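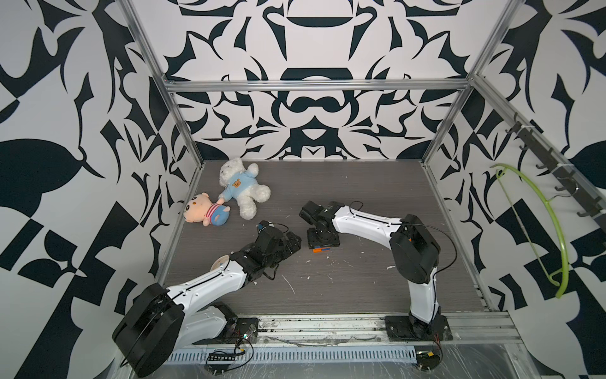

Subtask labels, second attempt

30/07/2026 · 2 min read

I finished relabeling the two-arm set last night. Each episode now has a short text label for every stage of the task, where before it had one sentence for the whole thing. Seon-mi Ra wrote the splitting script and I fixed the boundaries by hand.

We trained the same policy twice on 418 episodes, once with the old labels and once with the new ones. Everything else stayed the same, including the seed. The stage labels helped most at the handoff between arms. With the old labels the second arm often started its reach too early and then waited in a bad spot. We saw much less of that with the new ones.

Soft toys are still hard. Grasps on the plush items did not improve with either set of labels, and I don't think labels are the problem there. Rocío Arroyo thinks the wrist views need a higher resolution. She will test that in August.

Training was nearly 3,000 steps longer than it needed to be, going by the validation loss. I'll stop sooner next time and post the curves with the next run.

2 comments · 0 shares

Contact | © Ha-neul Koo | Back to top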